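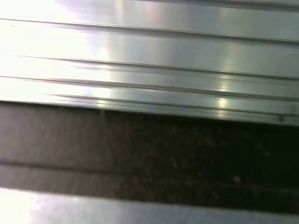
About Prusero

Prusero is an evening school for adults in Jolov. We teach the repair of household and office computers, simple bookkeeping for people who work for themselves, and the language which a person needs at the workplace. Most of our students have a job during the day. Many of them have also children, and they come to us after a full day when other people are already sitting on the sofa. We try to respect this in everything we do, also in small matters such as when the coffee is made and how long the break is.

The school exists for almost 20 years. In this time 1,277 students have finished one of our courses and received the certificate. Some of them have returned later for a second course, and a few are now teaching here.

How we began

The first lessons were held above the Duangkaew tailoring shop, in a room where the heating was very loud. It was a language class only. The students were mostly from the bottle factory and from the hospital laundry, and they wanted to learn the words for their shift plans, their pay slips and their letters from the landlord. The books we had at that time were made for tourists. There was a whole chapter about ordering fish, and nothing about how to call in sick.

So we started to write our own pages. We copied them at night and put them together with a stapler. These pages became later the Grarnulero, our own course book, which is now in its fourth edition and still has the drawing of the stapler on the back cover. We still do not have a chapter about fish, although some students have asked for it.

The repair course came a few years after this. A student in the language class had repaired televisions in his home country, and during the breaks he opened broken radios and explained them to the others in the new language. We noticed that the people spoke much more freely with a screwdriver in the hand. The following autumn we offered it as a real course, and it was full before we had printed the paper for the notice board.
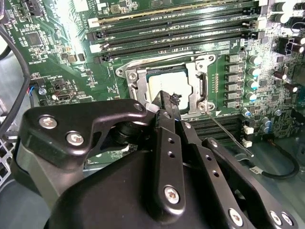

Bookkeeping was the last to join. It was requested by former students who had opened a small business and who did not know what to do with their receipts. The course is short, it is practical, and everyone brings a shoebox with their own papers if they want. What is in the shoebox stays between the student and the teacher.

How we teach

We have 3 classrooms and one kitchen. The lessons start at 6:15 in the evening and end at 8:45, with a break in the middle. The groups are small enough that the teacher knows after the second evening who is shy and who talks too much. Both kinds of student are welcome, but they should not always sit together.

We offer 88 places each year. We are asked often why we do not offer more, and the answer is that we have tried it. For one winter we had larger groups, and the students learned less and stopped coming in February. After this we went back to the old size. If a course is full, we keep a waiting list, and we call the people in the order in which they wrote to us. It is not possible to pay for a better place on the list.

In every course we speak the language of the country, slowly at the beginning and at normal speed at the end. In the repair course this means that a student learns to name a part, to say where it belongs and to explain to a customer what it will cost. The last of these is the most difficult. We practice it with played conversations, in which the teacher is an impatient customer who has lost the vacation photos.

There is homework, but it is never more than half an hour. A student who could not do it should come anyway. We prefer a student without homework to an empty chair.
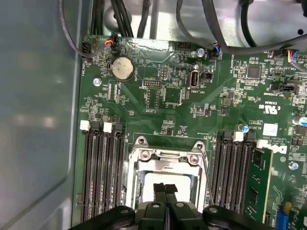

Our teachers

All our teachers have worked in the field which they teach. The bookkeeping teachers have kept the books of bakeries and transport firms, and the repair teachers come from workshops. More than half of the team has learned the language of this country as an adult. We find this helpful, for a person who has made all the mistakes can recognize them early and is patient with them.

Before somebody teaches alone at Prusero, this person sits for a full term in the class of a colleague. Twice in the year we visit the lessons of each other and talk about it afterward. These talks are friendly but they are not always comfortable.

What it costs

The fee depends on the income, and it is agreed before the first lesson. It can be paid monthly. The Grarnulero is included, and so are the tools used in the repair course, which stay in the school. For the families there is a supervised room where children from age four can draw, read or do their own homework until the end of the lesson. We ask only that you tell us one day before.

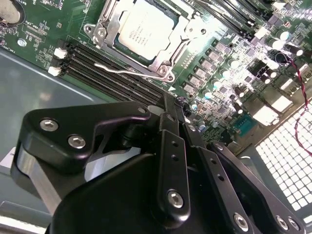 Visit us

New courses begin in September and in January. In November we open the doors for one evening, and you can sit in any class you like, ask the students what they think of us, and eat soup in the kitchen. You do not need to register for this.

At other times please write or call first - the office is open from 2 in the afternoon until the lessons begin. You may write to us in any language. We will find somebody in the building who can read it, and we will answer in easy words.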